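La boîte de chez Tridberg

Csaba Győri avait promis à sa sœur de ranger l'atelier avant la fin d'août. On était en octobre, et il en était à l'étape dite de réflexion, qui se pratique assis. Devant lui, un carton crème attendait son sort depuis le déménagement de Sistmont. 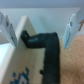

Que gardait-il donc là-dedans ? Dix-sept notices de minuteries Zelitz, un tournevis sans manche et une lettre de relance, jamais ouverte.

Il referma le tout avec soin — c'était déjà du rangement — et se tourna vers la boîte en bois. Trois boutons : un rouge, un bleu, un vert. Un petit cube rouge posé dessus. Il l'avait achetée 34 euros à la liquidation de Tridberg, sans demander à quoi elle servait, par fierté.
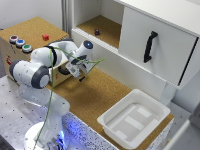

Photo : atelier Mamani, tous droits réservés

Le vert, décida-t-il, voudrait dire garder. Le rouge, jeter. Restait le bleu, qu'il réserva aux cas difficiles, et tous les cas devinrent difficiles. À quatre heures, il avait appuyé dix fois sur le bleu et le bac blanc n'avait rien reçu.
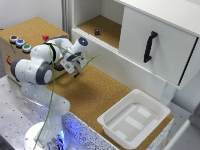
Au téléphone, Ilona lui fit remarquer qu'un bouton ne descend pas les poubelles, et que la boîte, soit dit en passant, prenait à elle seule la place de tout ce qu'il prétendait trier.

Il promit d'y réfléchir. Puis il appuya sur le bleu.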